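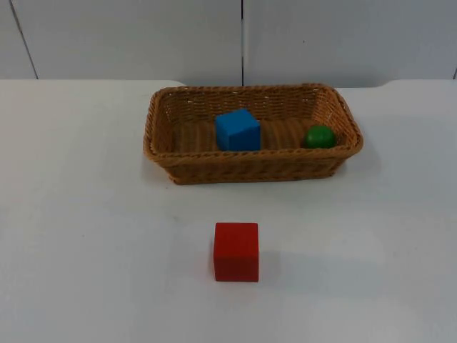 How do you keep small toys off the table without putting them away every hour?

Keep one low, open basket on the table and let everything small go into it until the end of the day. A basket with a lid gets used less, and a deep one ends up as a place where things are lost.

We have kept a toy basket this way for 10 years, through two children and a house move to Womitville. These are the points that have held up.

Choosing the basket

Low sides matter more than anything else. A child should be able to see what is in there while sitting down. Woven baskets are light and don't scratch the table if they are dragged, and a thick braided rim gives small hands something to hold. Synthetic rattan is easier to wash than natural willow. Willow looks nicer, but it snaps at the corners and leaves bits behind.

Run an old pair of tights over the inside before you use it. If they snag, so will jumpers. Trim the loose end with nail scissors and push the stump back into the weave.

What goes in

Blocks, balls, toy cars, the odd farm animal. Anything you can pick up with one hand. Keep out anything with paper parts, anything sticky, and pens (we had ink in the weave once and it is still there). Jigsaw pieces want their own bag.

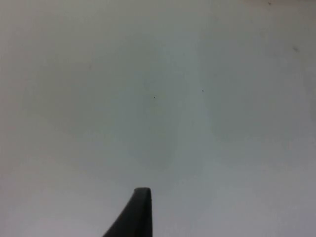

Wipe the table down before tea with a damp cloth and a drop of washing-up liquid, then go over it with a dry one. White tabletops show crayon straight away. Bicarbonate of soda on a wet fingertip will lift most of it. Rub gently and rinse, and don't use a scouring pad, as the dull patch it leaves won't come out.

Washing the basket

Twice a year is enough, and I do mine in November and again in spring. Tip it upside down over newspaper and knock the base with your hand. Vacuum the floor of it with the brush attachment, then wash with warm soapy water and an old toothbrush, working along the ribs. Rinse it under the shower. Synthetic weave can dry outdoors, away from strong sun. Natural willow should only be wiped – soaking makes it sag.

Painted blocks should never be left to soak. Use a wrung-out cloth and stand them apart on a towel until they are dry on every side.

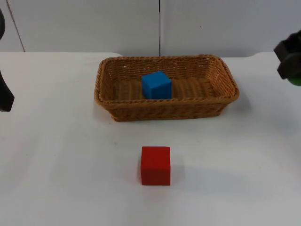 For clearing up, pick one colour at a time. Ask for the blue ones, then the red ones, and a child of three will usually join in. It is slower than doing it yourself, but the job does get finished. Leave the basket where it is while they do it. If you carry it round the room they will wait for you to come to them.

When the basket is full, take five things out and put them in a cupboard for a month. They will be played with again when they come back.

Arash Bahrami, updated 3/16/25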